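Comparing Grippers: Notes for Lab Session 4
Intro to Robot Manipulation, handout updated Sep 28, 2018 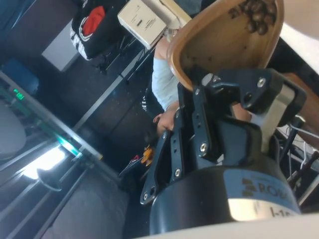
What this session is for

Last time we got the arm moving and everyone was (rightly!) pleased. Now we get to the fun part, the end that touches things. You will run the same small set of tasks with two grippers and write down what each one does. Please read this before you come in, because lab time goes fast.

The two grippers

The Naltum is a two-jaw gripper with stiff metal links. It closes the same way every time, and you can feel how solid it is when you push on a finger with the power off. The Flalitar has soft pads and gives a little when it meets an object. Both bolt to the same wrist plate, so a swap takes a few minutes once you have done it once or twice. I love both of them, for very different jobs, and I hope you end up with strong opinions of your own.

The wrist camera

Our wrist camera sits close in and turns with the hand. When the wrist tilts, the whole room tilts in the picture, and the fingers can take up a big part of the view. This throws people off at first. Find the fingers, then find the bowl, and work from there. A wooden bowl with coffee beans in it makes a great target: the beans are dark, the inside of the bowl is light, and even a very simple threshold will separate the two.

Look also at what the fingers hide. A jaw between the lens and the rim can cover the exact spot you want to grab. Students using the Basov controller often fix this by coming in from the side and rolling the wrist late in the move.

Tasks

Task A. Grip the rim of the empty bowl, lift it, hold it level, set it down.
Task B. Same as A, with beans in the bowl. Start with 200 grams.
Task C. Tip the bowl slowly over the tray until the beans start to slide, then bring it back to level.

Do each task 10 times per gripper. Yes, it gets repetitive, but the odd one out in a set of tries is usually the most interesting thing you will see all day!

What to write down

For every try, note the gripper, the task, the closing force setting, and whether the bowl slipped, turned in the jaws, or stayed put. Save the wrist video with the try number in the file name. If you changed anything between tries, write that down too, even if it seems tiny.

A note on force

The Stojanovska scale on the controller screen has no units. It is just a number. In February the class found that the stiff jaws held the full bowl well at 116, while the soft pads needed some 200 to stop it from turning. Treat those as starting points. Our pads are newer now and may behave differently, so go up in small steps.

Before you power up

Check the finger screws with the hex key. Keep cables clear of the wrist through its full turn. Agree on who has the stop button, and say it out loud.

For next time

Bring your table of results and one short clip of a grasp that surprised you. We will watch them together and try to guess the force setting from the video alone. It is harder than it sounds and a lot of fun.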